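How to Set Up a Pick-and-Hold Demonstration for an Open Day

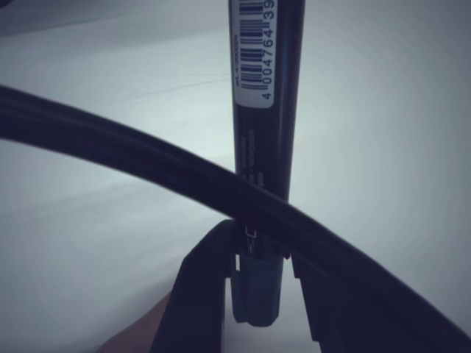
Marker held at its lower end by the two fingers, barcode label toward the top of the barrel.

Prepared by Thitima Boonchu, Clonmont Automation Lab. Revised in May after the spring open day.

This page covers the bench demonstration we run for visitors at Clonmont: one arm, one two-finger gripper, one small object taken from a person's hand or from the table, held upright, and put down again. It assumes that the arm is already mounted and commissioned and that the operator is trained on it. It does not replace the risk assessment for your own site. The demonstration takes 15 minutes including questions. Allow 40 minutes to set up from a cold start.

What you need

Arm with two-finger gripper and working force limit
Teach pendant or workstation running Tilalell (the sequencing program we use; any equivalent will do)
Plain pale cloth, large enough to cover the work area
Two markers of the same model
Floor tape and a visitor barrier
Printed run sheet

Choosing the object

A capped marker is a good first object. Most visitors have handled one, so they can judge the grip for themselves. It is light, it does not break when dropped, and a round barrel is harder to hold straight than a block, which gives you something to talk about.

Check these points before you commit to a particular marker:

Taper. Many barrels are wider at one end. Flat fingers closing on a taper touch along a short line, and the marker can tilt toward the narrow side as force comes on. Test the exact height on the barrel that you intend to grip.

Clip. A pocket clip between a finger and the barrel will rotate the marker as the gripper closes. Turn the clip so that it faces out through the gap between the fingers.

Label. If the marker carries a barcode sticker, leave it on, but do not grip on it. The edge of a sticker lifts after repeated cycles and the adhesive transfers to the finger pads. Gripping at the end away from the label also leaves the code exposed if you want to add a scanning step later.

Cap. When you grip by the cap, the cap carries the whole load. Pull on it by hand first. If it comes off with a light tug, grip the barrel.

Preparing the bench

1. Clear the work area and lay the cloth. Pull out the larger folds. Small creases do not affect a hand-fed pick, but they will change the resting height of a marker picked from the surface. A dark marker on pale cloth is easy to see from the barrier.

2. Route the cables. Move the arm through the full sequence at low speed and watch the slack. A cable that hangs clear in the home position can swing across the front of the gripper at the hold position. Two things follow from that: visitors lose sight of the object, and the cable can push a lightly held marker out of line. Secure the slack at the wrist and at the forearm, leaving enough for the full range of wrist rotation.

3. If the sequence includes a camera view on a monitor, check that view at every taught point. A cable that passes close to the lens looks very large on the screen, even when it is well clear of the object.

4. Tape the visitor line on the floor outside the reach of the arm with the gripper extended. Set the barrier on the tape.

5. Confirm that the emergency stop can be reached from where the operator will stand while talking. Press it. Reset. Do this before each session.

Teaching the sequence

The sequence has five points: home, receive, hold, place, clear.

Home. Arm retracted, gripper open.

Receive. Gripper open to slightly more than the marker diameter. A wide opening looks dramatic but gives the fingers more travel near a person's hand. Set the closing speed to the lowest value the controller accepts, and set the force limit as low as it will go while still holding the marker.

Hold. Raise the marker to visitor eye level and stop. Keep it vertical. This is the point where most questions are asked, so set the program to wait for an operator input here. A timed pause will run out in the middle of somebody's sentence.

Place. Lower the marker over the cloth. Stop just above the surface and open the gripper slowly. Do not press the marker into the cloth.

Clear. Move straight up before moving sideways. A sideways move first will knock the marker over.

In Tilalell, save each point under its own name and save the sequence as a separate file. If a point has to be adjusted between sessions, only that point is changed.

Running the session

Two staff are required. The operator stays at the controls. The presenter stands at the barrier and talks. At our last open day Teguh Lubis operated and I presented. We swapped after each group, and that worked until we both ended up at the barrier with the arm still enabled. The run sheet now has a line for it: no swap until the arm is at home and disabled.

Only trained staff feed the marker by hand. Visitors may handle the spare marker at the barrier. The staff member offers the marker by the end opposite the grip point, keeps fingers flat along the barrel, and says "clear" before the operator closes the gripper. Let go only after the operator confirms grip.

Run the first cycle without commentary. Explain the points on the second cycle, stopping at each one. Groups from the Mac Giolla training center asked mainly about force, so we now show the force reading on the monitor during the hold.

Troubleshooting

Marker tilts as the gripper closes. Grip point is on the taper, or one finger is touching the clip. Move the grip point or turn the marker.

Marker slides down during hold. Pads are dusty. Wipe with a dry lint-free cloth and repeat the test before raising the force.

Marker rotates during a move. Acceleration is too high, or a cable is touching it. Check the cable first.

Gripper reports no object when one is present. The detection width was set with a different marker. Reteach it with the one in use.

Controller faults at the receive point. Usually the person feeding the marker has pushed against the fingers. Retract, reset, and offer it again with less pressure.

After the session

Return the arm to home, disable it, and remove the marker from the work area. Write any changed points on the run sheet along with the reason. Store both markers with the sheet in the Lavum cabinet, second shelf.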